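Thursday, January 25, 2024
Posted by the sim bench, Druvinstead workshop
5 min read

Notebook, sim side. Mostly rules today, so skip to the bottom if you only want the to-do list.

I spent the morning rereading our episode rules for the can task, the ones we wrote in June when the whole thing was a weekend's worth of scripts and we all sat in the same room. They've aged badly! Half of them say things like "reset properly" and "make sure the grasp is good." Good according to who? I asked two people at lunch and got two different answers, and then I gave a third one myself.

So I'm rewriting them. First up is what counts as a grasp. The old rule was contact on both fingers, full stop, and Josska (our scoring script, for anyone new) happily passes an episode where the fingers brush the can on the way by. I went through a batch of 300 from the last run and pulled 13 that scored as grasps and plainly weren't. New wording: contact on both fingers, held for 12 steps in a row, and the can has to come up with the gripper. If it only tips, that's a fail. If it slides along, that's a fail too, and I don't care how pretty the slide was.

Second is the approach. I want a "beside" state logged separately from "grasped," because people keep eyeballing the wrist view, seeing gripper next to can, and typing in a success by hand. That view is a terrible judge. You get the side of the can filling up one corner, a bit of finger, a sliver of something on the far side, and your brain fills in the rest. 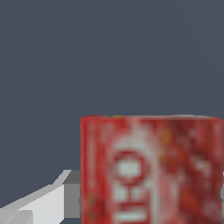

Hand labels are therefore out, unless the script throws an error, and then two of us look at it separately and write down our calls before talking. I know, I know, it's slower. But we had a label changed last month with no note at all and I lost most of an afternoon trying to figure out which version Windero had trained on.

Third, resets. Every episode starts from a logged seed. If the physics blows up in the first few steps (can launched into orbit, you've all seen it) the episode is thrown out and the seed goes in the bad seeds file. You don't quietly rerun it with a new one. Hard cap stays at up to 2000 steps per episode, and hitting the cap is a fail, same as dropping the thing.

Fourth, and this one's going to be unpopular - no touching friction or finger force settings in the middle of a batch. Change them between batches, bump the config version, write one line on why. Achterberg got compared against itself with two different friction values and we argued over the "improvement" for days.

Still not sure about textures. The blurry label is fine for the policy as far as I can tell, but I'd like a rule saying which texture size we render at, so the sim views match from one machine to the next. Parking that for now.

To do:
- rewrite the grasp check in Josska, rerun the old batch
- add "beside" to the log format
- start the bad seeds file (plain text please)
- print the new rules and tape them up by the door

Comments (3)

Are the 12 steps sim steps or control steps? They aren't the same in my config.

Control steps. Good catch, I'll put it in the wording.

Fine with all of it except the tipping rule. Can we at least log tips as their own thing? I'd use that for the Windero runs.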